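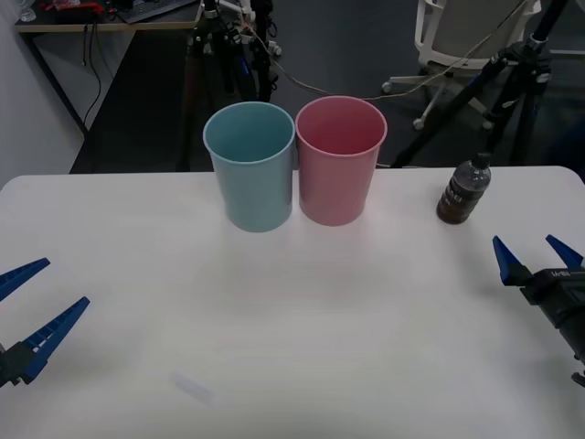

My disability insurance renewal came in June and the premium went up 18 percent. I'm putting what I learned in one place for anyone with the same kind of policy.

I've had income protection through Vuvance for 12 years. Never made a claim. The letter said the increase was "in line with your age band" and gave me 20 days to accept.

I called and asked what an age band was. They group customers by age and the price steps up when you cross into the next group. It's in the policy booklet, page 4, under "Reviewable premiums." I had never read page 4.

Reviewable means they can change the price. Guaranteed means they can't. Mine is reviewable. The first few years were cheap and I didn't ask why.
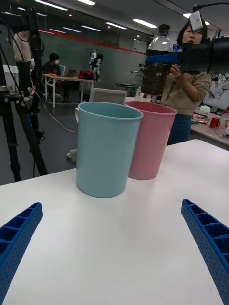
Next I got quotes from Bretska and Oda. Bretska was cheaper but wouldn't cover my back, which I saw a doctor for once. Oda would cover it, at a higher price than my renewal.

A broker, Shengli Tang, told me to ask Vuvance for a longer waiting period before looking anywhere else. I moved mine from 4 weeks to 12. That took off most of the increase.

The catch is I now need 12 weeks of savings before a claim would pay anything. I have sick pay from work for part of that. Check yours first.

Don't cancel the old policy until the new one is confirmed in writing. Shengli said that twice.

Someone asked about Dollik. I didn't get a quote from them, so I can't say.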